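Kitchen and pantry tips I picked up from teaching two robot arms to put away groceries

I run the grocery bench at our lab, meaning I spend a good part of my week getting a pair of robot arms to move fruit between bags and bins. I also cook dinner for four most nights, and at some point the two jobs started leaking into each other. A reader asked me last month to write down the parts that are useful in a normal kitchen, so this is that page. I'll tell you what we tested, too, because I like it when people do that.

What we were testing

The project is called Druvemlow. The question was pretty plain: when two arms handle a thin plastic bag together, does it help to have them settle the bag first and only then go for the food? We had one method where the arms went straight for the item they wanted, and a second method where they spent a moment opening and flattening the film before picking anything up. We ran 560 trials split evenly between the two. My colleague Lourenço Ramalho wrote the control side and I did the groceries, the scoring and a lot of rebagging.

Settling the bag first won, and by more than I expected. The straight-grab method finished 70 percent of the way through our target list on a good day and then stalled, nearly always with film caught between the fingers and the fruit. With the bag settled first, the stalls mostly went away. It cost a little time on every pick and saved a lot of time on the bad ones. I should say we only used produce bags and a few soft packages, so I wouldn't stretch this to cereal boxes or eggs (we don't do eggs, don't ask Lourenço about eggs).

Open the bag all the way before you reach in

This is the one I do at home now without thinking. Lay the bag on the counter, pull the mouth open with both hands, and roll the edge back on itself once like a sock cuff. Then take things out. It feels slower, but you stop dragging three lemons onto the floor because one was hooked in a fold. If the bag is one of those very clingy ones, rub the mouth between slightly damp fingertips first.

Put the bin next to the bag, on the side you're moving toward

We moved our bin all over the place in the early trials. Close and slightly behind the bag turned out to be our best spot, because neither arm had to swing across the other one. At home I used to unpack on the counter and walk things over to the fridge drawer a handful at a time. Now I take the drawer out, set it right by the bags, fill it, and slide it back in. If your drawer doesn't come out, any dishpan will do. Carry it over once.

Pick rounded corners if you're buying a bin

Rounded corners wipe out with one pass of a cloth. Square ones hold onion skin forever. I have a smoky see-through one from Sastela on my pantry shelf for citrus and a taller one for potatoes (keep potatoes dark, so throw a dish towel over it). See-through is worth having for anything that goes bad, and it doesn't matter for anything that doesn't.

Let one hand hold and the other hand work

Our second-best finding, and it didn't make it into the main write-up. The arms did better when one stayed put on the bag and the other did the picking, compared with both of them going after fruit at once. Two busy hands pull the bag in two directions. So hold the bag's edge down with your weaker hand and leave it there. Same thing with a sack of rice, a bag of salad, the liner in a trash can.

Don't fill produce bags to the top

Leave enough slack to twist the neck. Full bags roll, and a rolling bag is miserable for anyone with fingers, metal or otherwise. At the store I split big batches of apples into 2 bags. The thin bags also fog up when they're crammed, and then the things at the bottom get soft before you notice.

Start with whatever is on top

I know, I know. But watch yourself next time! I always used to dig for the thing I wanted. During the trials we had a version where the arms picked by a set order, fruit by name, and a version where they just took whatever was easiest to get at. Easiest-first was better every single time we compared them. When I unload groceries now I empty the whole bag into the bin and sort it after. Sorting from a bin takes no effort because you can see everything.

Tie up anything that dangles

This one came from the hardware side. A loose cable on a moving arm will find the one thing it can snag, and we went through a whole bag of zip ties learning it. In my kitchen it was the cord on the stand mixer and the one on the kettle. Loop the extra length, tie it in back, leave enough give that the plug doesn't strain. I use the reusable fabric kind at home so I can undo them when I clean.

Clear the landing spot first

We started each run by wiping the tabletop and taking off everything that wasn't part of the job. I do a smaller version when I come in from the store: mail off the counter, dish rack to the side, then bags up. Takes me a minute. When I skip it I end up with a bag of grapes balanced on the toaster.

What I'd still like to try

Mesh bags are next. Fingers go straight through the holes and then don't come out, and I have no good home trick for those beyond scissors. Yatsenko, our other bench, is trying paper sacks with the same settle-first routine, and so far the paper tears at the fold. I've also been saving the heavier zip bags from frozen fruit to see if stiffer film needs any settling at all. My guess is it doesn't, and in that case I'll be telling you to save your zip bags and use them for apples.

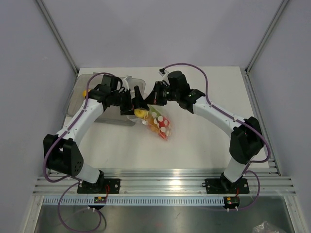 One more thing on the bags, since several people asked in August. Yes, I reuse them. I turn them inside out, rinse them, and hang them over a wooden spoon stood up in a jar until they're dry all the way through. The ones with a torn mouth go in a separate pile for lining the compost pail.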